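Our project asked how first-year students at Eskola travel to their work placements. In February we gave a short form to 83 students, and most of them go by bus. 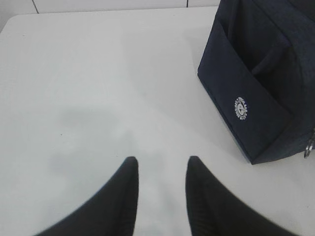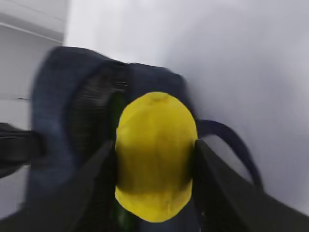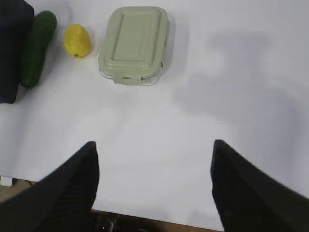
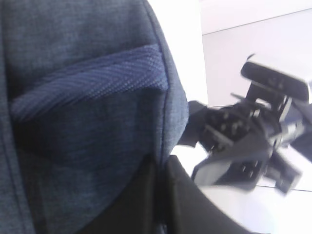
The longest journeys were to the Prondedau site, where the bus comes every 32 minutes. Many students wrote that they carry too much. A hard hat like the yellow one in the second picture takes much space on a full bus. We suggest lockers at the site.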